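Scorekeeping a doubleheader by hand

I keep the book for the Hultard softball club, home games and most of the away ones. Last month we played Praltbridge twice in one afternoon, and the two games between them used up most of what I know about the scoring rules. These are my notes, mainly for whoever takes the book next season.

Game one went to Hultard, 5–4. The entry that caused trouble was in the fourth. Runner on first, ground ball to short, shortstop bobbles it, recovers, and throws late to second. Both runners safe. The quick mark is a fielder's choice. I had it that way for an inning and then changed it to an error, on the grounds that ordinary effort gets the lead runner by three steps. The change matters because the run that followed becomes unearned, and the Praltbridge starter is carrying a good ERA.

I post my scoresheets on the league page the same evening, usually before 9 p.m., so both benches can check them.

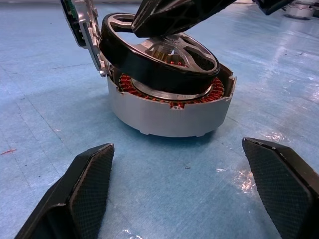

Liên Đoàn wrote back that the error was fair but that I had charged it to the wrong inning in the totals row, and that the runner from first should have been on my sheet as advancing on the same play, with no separate note. Both points were correct. The totals row is fixed. I had also left the pinch runner in the sixth without an inning number next to her name, and that is fixed too.

Game two was longer and messier. Sundaram Field has a short fence in left, and the ground rule there is that a ball lodging under the padding is a double. This happened twice. Write "GRD" beside the hit in small letters, and circle any runner the umpire sends back. If you skip the circle, the diamond shows her stopping at third for no reason, and a week later you will not remember why.

Praltbridge won that one 11–7. Their catcher re-entered in the fifth, which is legal for a starter once, in her original spot in the order. The book needs a vertical line at her exit and a second line at her return. I use blue pencil for the first and red for the second. Plain pencil works if the lines are labeled.

On batting averages: we drop the leading zero and carry three places. Our shortstop is hitting .343 after the doubleheader. Sacrifice bunts are out of the at-bat count, and so are walks and hit batters. Reaching on an error counts as an at-bat and not a hit. Most of the complaints I get from parents come from that last rule – I now print it at the bottom of the sheet.

The season pitch count for our starter passed 1,000 in the second inning. The league sets no limit for softball, but the coach asks for the number, so I keep a tally in the right margin and carry it forward page to page. 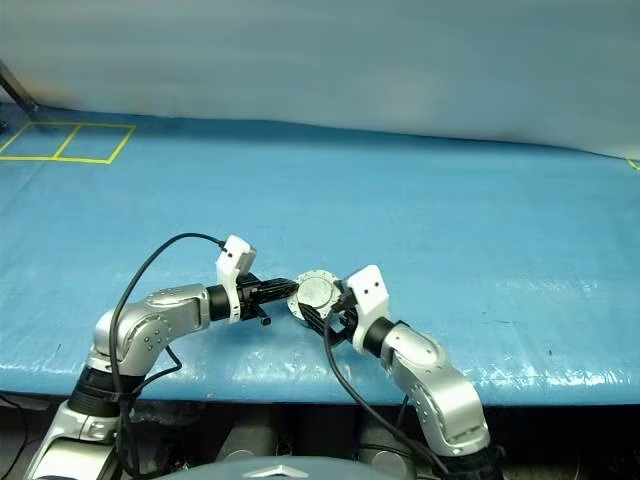

Supplies for next season

The Clurnura scorebook has run out of substitution rows in both of the last two seasons. I would order the wide version, with three lines per batting slot. Two mechanical pencils, 0.7 lead, and a separate eraser. The lineup cards come from the coach and should be copied into the book before the plate meeting, last name first, with the flex player on the bottom line.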